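Textiles and Clothing Care | Research Articles

3.2 Hanging and basket layout

Lightweight sportswear is often put away damp from the wash, and the way it is hung affects how the waistband keeps its shape. We looked at 40 garments supplied by Grornetti and Plamska, each handled 14 times between basket and rack. 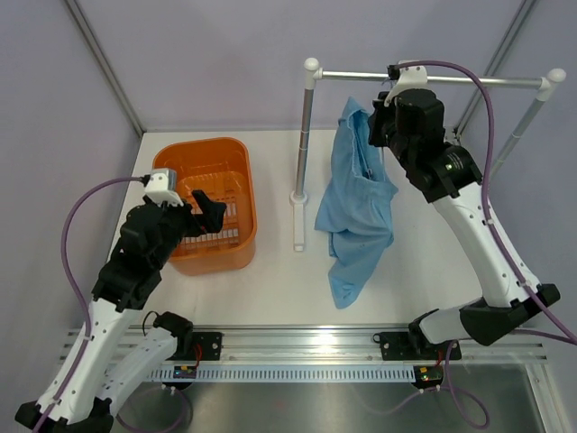

Figure 2. Basket and rack on the white tabletop, with a light blue garment on the rack side.

Distance between the basket and the rack was kept the same for all garments. Wongsuwan used a closed tub in earlier work and reported that lint collected at the bottom. We chose a deep plastic basket with a slotted floor, like the orange one in Figure 2, so that lint and small threads could drop through. The basket was wiped down after every 8 garments.

Elastic waistbands were scored separately from the body fabric. A gathered band holds more folds than the cloth below it, and drawstrings were left untied so they would not pull the gathers to one side.
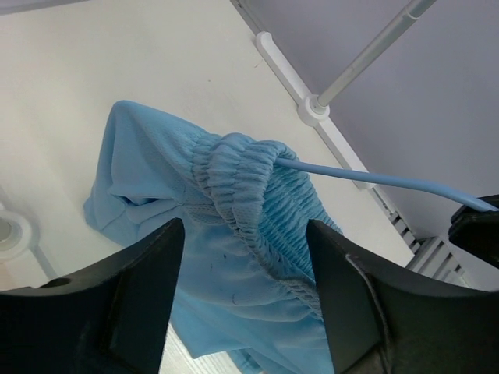

Scores for the band and the body were then entered on the Grillo scale and averaged for each garment. Garments with a missing score were left out of the averages.

Contact the editors | Copyright the authors | Back to top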